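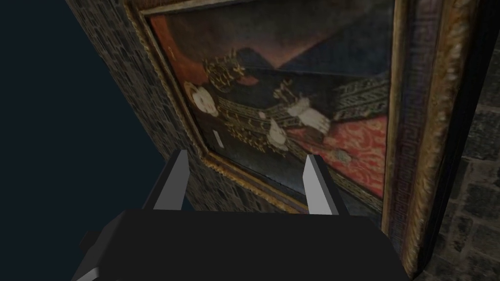
Teaching a simulated robot to work around a stone sink

Sunday, June 25, 2023

I finally got a whole free weekend at the workshop, and I spent nearly all of it inside a simulator. No regrets! The real arms are still sitting on the bench waiting for their new motor mounts, so the virtual copy of the build is where all the fun is happening right now.

If you're new to this blog, the project is called Jeltlow. It's a two-armed helper robot that I'm putting together in the shared shop on the ground floor of my building, with a lot of help from Ivone Mendonça (she did the wiring plan, and she is much more patient with connectors than I will ever be). The goal is a machine that can tidy a counter. Pick up the small stuff, put it where it belongs, don't knock over the faucet. It sounds so simple when you say it out loud.

The room I'm practicing in is a gloomy little stone washroom with a wooden counter and a big gilt-framed painting on the wall. I love it. My first practice room was a gray box with a gray table, and I got so bored of looking at it that I started skipping test runs. Now I get to drive past a Greek key border on my way to the sink, and I've done more runs this month than I did all of last December.

The wrist cameras are the part I'm most excited about. Each arm has its own view from right behind the fingers, and learning to steer from that view has been a whole adventure. Everything tilts. You roll the wrist a tiny bit and the entire room swings sideways, and your brain wants to correct for it by rolling the other way, and then you're lost. I spent the first evening mostly staring at walls and woodwork. By the second evening I could get the fingers over the spot I wanted and leave them there long enough to drink some coffee.

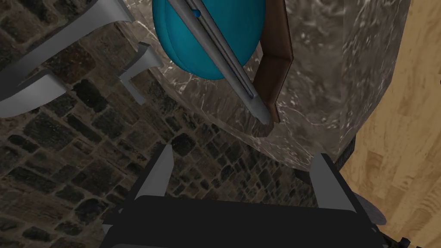
What I changed this weekend

The big one is the approach path. My old code sent the gripper in a straight line from wherever it was to wherever it needed to be, which is a great way to plow into a basin. The new version lifts first, travels across, and then comes down from above with the fingers open. I named the planner Prindley because it needed a name and that was the one that popped into my head. Prindley is slow. A move across the counter takes 5 seconds where the old one took 3, but it feels so much calmer to watch.

I also cleaned up the finger limits. I had the opening set to 44 millimeters in one file and something else entirely in another, so the two arms disagreed about what "open" meant. I found it at midnight, by accident, while looking for a different bug. Both arms read from one settings file now, and I wish I'd done that in the first week.

Then there's the joint smoothing. Before this weekend the wrists had a nervous little jitter every time they came to rest. I was ready to blame the physics engine, and I wrote Ivone a long message blaming the physics engine, and while I was writing it I noticed I was sending new targets to a joint that had already arrived. So, my fault. I added a small dead zone and the jitter went away — very satisfying, one of those fixes where you run it again just to enjoy it.

The wall was the last thing on my list. I wanted a keep-out zone so that an arm can turn near the painting without swinging through it. I drew the zone as one fat slab, and it's much bigger than it needs to be, but I can trim it later once I trust the rest.

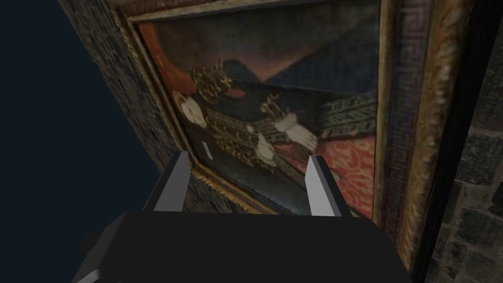
Do you need a fancy computer to practice like this at home?

Mine is an older desktop that I bought used, and it does fine as long as I keep the textures small. The paintings and stonework come out a bit blurry that way, but the arms move smoothly, and for this kind of practice smooth motion matters a lot more to me than sharp walls.

I get asked that one a lot at the shop, usually by people who have a box of servos at home and aren't sure where to start. Start with the simulator! Use a free one, load any arm model you can find, and just move it around for an evening. You'll learn what a wrist joint does much faster than you would by reading.

After the wall zone I finally let myself drive both arms at once. One gripper on each side of the basin, fingers up, the view looking down past the white torso at the counter. I had been putting it off for weeks because two arms means two sets of everything that can go wrong.

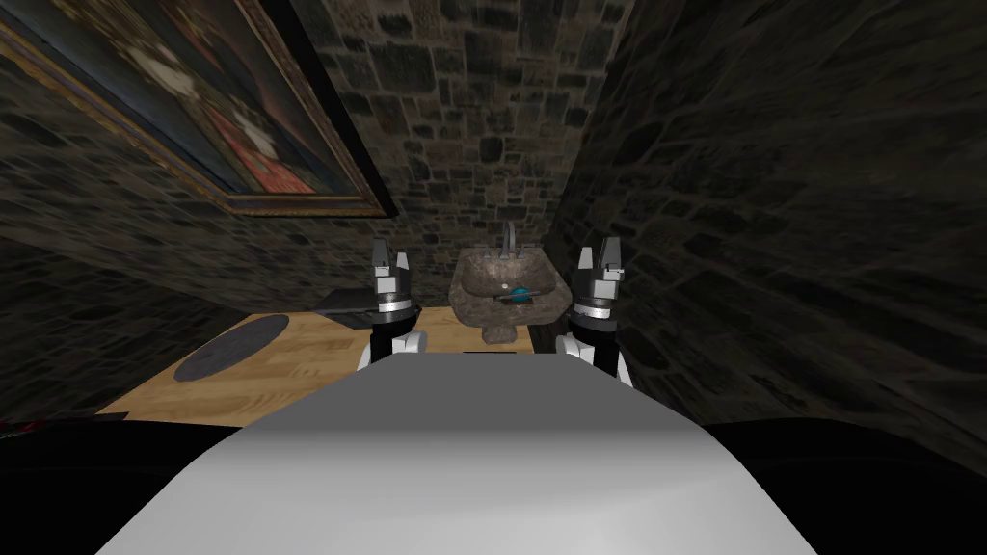
Getting them both into a nice matching pose took me 30 tries, and yes, I kept a tally on the whiteboard. Most of the failures were me mixing up left and right in the mirror function. The elbow angles flip sign but the wrist roll doesn't, at least with the way my model is set up, and I had it backward in one place and correct in the other.

Next up is grasping. I want to start with small round things because they're forgiving about which way the fingers come in, and then move on to long thin things, which scare me a little. I've been sketching a grip scoring idea that I'm calling Caruso. So far it's half a page of notes and one very optimistic diagram.

On the hardware side, the motor mounts should be printed by the end of the week. Ivone wants to redo the cable run through the shoulder before we bolt anything down, and she's right, so the arms stay on the bench a little longer. I've also put up a shelf for the spare parts over by the drill press, so if you share the shop with us and you're looking for the M3 screws, they live there now. Please put the lid back on!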